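Subject: Re: [tenants-law] Ulis service charge — tribunal or court first?

On Wed 12 June, a list member wrote:
> Has anyone had the directions through yet for the Ulis blocks? Our
> solicitor thinks the county court claim will be stayed until the
> tribunal has dealt with the service charge, but Livinlow are writing
> to people as if judgment had already been given. Two of my neighbours
> have paid up out of fright. Also is it one application for all four
> blocks or does each block need its own?
>
> Sorry if this has been covered, I only joined last week.

Quick one between meetings, will do a proper note at the weekend.

Directions — yes, ours came on Monday. Short version: one application, all 4 blocks, with Rakena House as the lead case. The rest of us are bound by the findings on the roof and lift contracts but can still argue our own bits (ours is the bin store, don't ask).

The stay is real. It was granted on paper, no hearing, and Livinlow's solicitors have had the order as long as we have. There is NO judgment against anyone. If your neighbours have the letter headed "final notice before enforcement", it quotes the claim number and then goes on about "sums found due". Nothing has been found due. Please get them to keep the envelope as well, ours was dated a good while before the postmark.

Paying doesn't automatically count as admitting it, as I understand it, but they should write now and say it was paid under protest and without prejudice to the application. Two lines is plenty. Copy to the tribunal office with the case number at the top.

Dates as I have them, check against your own copy:

Landlord's disclosure, 19 June
Our statement of case, 3 weeks after that
Bundle to follow, page limit 700 incl. invoices
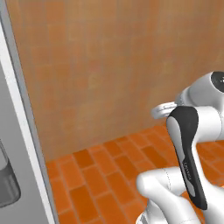

The page limit is going to bite. Kovix sent the lift invoices over as one enormous scan with half the pages upside down, and the Rakena lot want every single one in. I dont think we need them. The point is whether the consultation notices were valid, and if they weren't the cap applies whatever the invoices say. Put the notices in, put the summary sheet in, leave the rest for disclosure arguments if it comes to that. Happy to be told I'm wrong by somebody who has actually run one of these.

On costs — there's an application in our bundle asking the tribunal to stop the landlord putting its legal costs back on the service charge. Every leaseholder who wants the benefit has to be named on it. Not just the block, the actual flats. So if you're not on the list please send me flat number and name as it appears on the lease, off list, by Friday. I have had a few that just say "yes please add me" with no flat number whch is no use to me.

Can't do the call tonight. Someone else will have to take notes.

Will post the order to the files area once I've blacked out the bank details.

--
tenants-law mailing list
To unsubscribe, reply with "unsubscribe" in the subject line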